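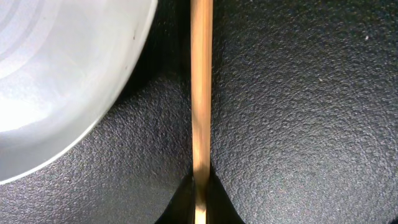
**Korimum Bench Pair: two-arm kit for kitchens, cafés and canteens**

Thanks for stopping by! If you're reading this you're probably in the same spot most of our customers were when they first rang us: you've got a bench that has to be cleared over and over, a budget that was set last May by someone who has since moved on, and a fair bit of uncertainty about what a pair of table-mounted arms will do for you. We've tried to write this page the way we'd explain it across the counter, so grab a cuppa.

The Bench Pair is two arms, each with its own gripper and gripper camera, sold together as one kit. Most people buy it for the fiddly end of kitchen work — plates, trays, chopsticks, sauce packets, all the small bits that get left behind after a meal and have to go back to where they live.

## What's in the price

The kit is $1485 a month on the standard lease, and that covers:

- both arms, with bases and cables
- two Bite grippers, fitted
- Brulus, the teaching software, for one bench
- a setup visit from our crew
- phone support, seven days

Freight is extra, and we'd rather quote it properly than guess, so please send us your postcode. Customers in the north should ask for Merle Tuhiwai, who looks after the longer runs and knows which depots have a forklift.

## Choosing your fingers

Please don't skip this bit! Fingers are the cheapest thing in the kit and the part people most often get wrong. A thin wooden stick wants narrow tips that close right up along its length, while a plate wants something with a bit more give at the rim. The narrow set is standard. The wide set is $200 a pair, and spare pads are $59 a packet.

If your work is mixed, and whose isn't, we suggest starting on the narrow set for the first month and keeping a list of whatever gets dropped. Dela Dankwa on our support desk will happily go through that list with you over the phone and tell you if the wide set is worth the money.

## Planning your bench

Both arms need to reach the middle, and each one wants a side of its own. A layout that suits a lot of people has the food and storage tubs on the left, a round tray in the centre and the dish rack on the right, with bare table showing between them.

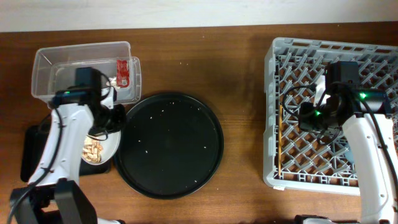

Leave slack in the cables, too, as they travel with the arms and will catch on anything tall. Clear tubs are fine, though a tub with a second tray nested inside it shows the cameras two sets of edges, and you should allow a little more teaching time for that. Lattice-bottomed racks take a bit of practice as well, particularly with chopsticks lying across the ribs.

Crumbs won't hurt the arms. Do wipe the gripper cameras at the end of a shift with a soft dry cloth, and keep the spray bottle well away.

## Budgeting beyond the lease

Nele Van Wijk does our site quotes, and she asks everyone to set aside staff hours for teaching. Brulus learns from your people guiding the arms through the job, so somebody who knows your kitchen has to be free to do it. A quiet afternoon beats a busy morning every time.

You'll also want a solid table (ours or yours), a power point on each side and decent overhead light. If you already own a Grernero stand, the bases bolt straight on with the adaptor plate, so tell us when you order and we'll pop one in the box.

## Ordering

Lease prices on this page hold for orders placed by Tue 28 September. Vasanthi Kartha handles the paperwork and can split the invoice across two budget years if your finance office prefers it that way. Use the enquiry form, tell us a bit about your bench and what's usually on it, and one of us will ring you back for a proper yarn.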